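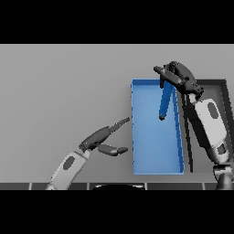
Blue tray on the gray tabletop, blue rod inside near the far end.

2023-08-15 — bench notebook, hematology side

OK, writing this up while I still remember which way round we did things. Kyrylo is off from tomorrow and half of what we know about the platelet clumping problem lives in his head, so I made him sit down with me after lunch and talk me through it.

Where we are: we keep getting low platelet counts flagged on samples from the outpatient infusion suite, and a good share of them look fine once somebody makes a smear and looks. Clumps all over the feathered edge. So the analyzer is under-counting and the doctor upstairs gets a number that makes them want to hold chemo. Not great! Lindiwe pulled everything from that suite since we moved into the Drolholm building and got 561 purple tops. She is going through them by hand, bless her, and marking which ones had a smear review and which ones just went out with the number on them.

My first guess was the usual one, that a few patients have platelets that clump in EDTA and we were seeing the same people over and over. Partly true. Lindiwe found 2 patients who come in a lot and do exactly that every time (blue top is fine, purple top is a mess). They now have a comment on their records so whoever is on the bench knows to ask for citrate right away. But take those out and we still have a pile left over.

Delwyn thinks it's the draw. She went up and watched for a morning and says the tubes get set down on the cart while the nurse hooks up the line, and the mixing happens later, or sort of happens. I believe her — she did draws for years before she came down to us. Nobody up there is being careless, they're busy and the cart is on the wrong side of the chair. Manaia runs the suite and was really nice about it when I called, much nicer than I would have been if the lab rang me up about tube mixing. She's going to try moving the cart and having people invert the tube before the line goes on. We'll see.

Things I tried on the bench today, for what it's worth:

Vortexed nine of the clumped samples and reran them. Kyrylo swore by this at his last place. Six came up to something I'd be willing to believe, three didn't budge. I looked at smears on all of them afterward and two of the six still had small clumps, so I don't love it as a fix. Fine as a quick check, but I'm not reporting off it.

Warmed one sample to 37 and reran. No change. One sample means nothing, I know, I know. I only had the one with enough volume left.

Reran a citrate tube and forgot to multiply by 1.1 for the dilution. Caught it before anything left the room. Please, everybody, write the factor on the worksheet BEFORE you run it, me included. Cameron wants this built into Lemma so the system does the math when you pick the citrate test code, and I said yes please and how soon. He said October if the Bostoris people answer his emails. So, October-ish, or never.

Also the stain. The Brosness rep dropped off a new lot and it's running too pink for me, the platelets are hard to pick out against the background. Might be the buffer. I made fresh buffer and got a slightly better slide, but I want to run old lot and new lot side by side before I complain to anybody. Left both bottles on the shelf over the sink with tape on them. DON'T use the one with green tape for patient slides yet.

Had a bit of a disagreement with Delwyn over the review cutoff. She wants a smear on every first-time count under 100, and I'd rather go by the analyzer's clump flag plus a delta check, or we'll be making slides all night. We settled on doing it her way for two weeks and keeping a tally on the whiteboard. If the tally is silly we go back. Whoever wipes the whiteboard owes me a coffee.

Still to do:
- finish the 561 (Lindiwe, me helping when the bench is quiet)
- old lot / new lot stain comparison
- send Manaia the mixing card, the one with the drawings
- ask Kyrylo where he keeps the spare coverslips, before he leaves!!

Later: coverslips are in the drawer under the centrifuge, behind the fuses. Of course they are.

3 comments · 5 shares

Recent entries
Retic controls drifting again
Cold agglutinins and the MCHC that made no sense
New tube rack labels, please read
Who moved the immersion oil

This site uses cookies to remember your login. Accept / Manage settings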